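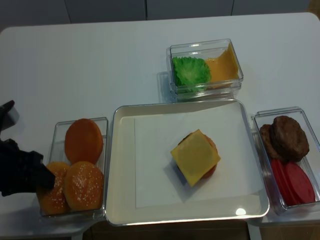
Ksawery Czerwiński

August, after supper

Five nights now without a proper sleep, and Sipho Rampersad says it's my own fault for having coffee at four in the afternoon. Maybe. I've had coffee at four for most of my adult life and slept like a log through all of it.

He lent me the Prandora, a little lamp that goes orange in the evening and is supposed to tell my brain it's bedtime. My brain was not told. I lay there in an orange room, wide awake, thinking about the gutter and whether I ever answered the Mametti people about the invoice. Then I read the booklet, all of it, including the page on disposal. It says "most users" feel a change in 15 days. Most of which users? Who asked them, and were they the ones who paid full price?

Read a few pages of the sleep book too. The author is very sure of himself. No screens, no late meals, a cool room, the same hour every night — my grandmother said as much and didn't charge for it. She also napped every day after lunch, and he's dead against that.

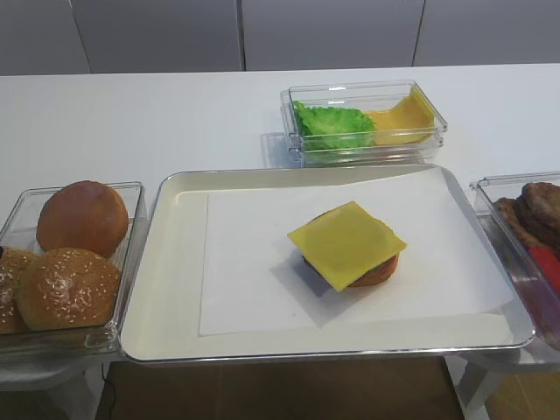 Does a short nap in the afternoon ruin the night?
Depends on how late it is and how long you stay down, as far as I can tell.

I had one today at one o'clock, on the couch with the window open, and felt better than I have all week. I'm not calling it a cure. Sipho will want to give credit to the lamp, which was in its box in the hall at the time.

Going up now. Counted backward from 800 last night and got bored somewhere in the six hundreds, still awake. Will try the radio, low.

Last updated: August, 10:40 p.m.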